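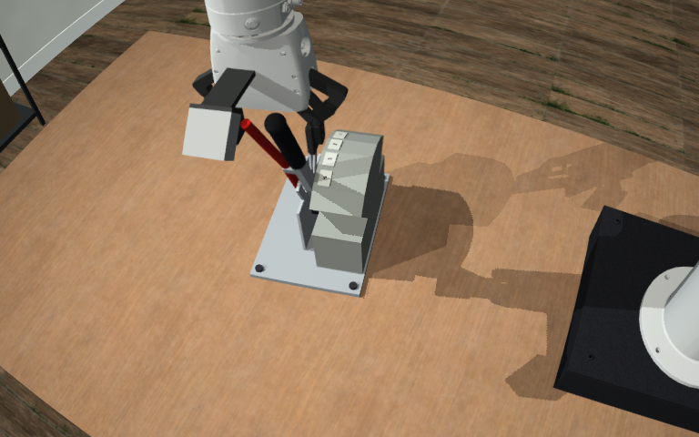 Galell Sets August Release for Second Studio Album, Norkby

April 13, 2025 is not a date the band will forget soon, its label said in announcing that vocal quartet Galell will release its second studio album, Norkby, in August on Wendemon Records. The album will be available on CD, vinyl and digital services, with pre-orders opening through the label's online store and at independent record shops.

Norkby contains 20 songs across two discs. Lead singer Consuelo Campos wrote most of the material with guitarist Leandro Zabala during a winter stay on the coast, and the pair produced the sessions with engineer Divya Achari. Eight of the songs were recorded live in one room, with no overdubs.

"We wanted the voices to sit close together, the way they do when we rehearse," Campos said. "Divya kept the first takes wherever she could, including a few we asked her to throw out."

The vinyl edition will be limited to 2000 numbered copies and will include a printed lyric booklet with liner notes by Reshma Coetzee. The first single, "El Fassi," will be sent to radio ahead of the album. It features a string arrangement by Iker Echevarría, who also plays viola on the closing track.

Galell will support the release with a run of theater dates in the fall. Cities and venues will be announced by Wendemon Records at a later time. Members of the band's mailing list will have access to tickets before the general sale.

Press copies and interview requests are being handled by the label's publicity office.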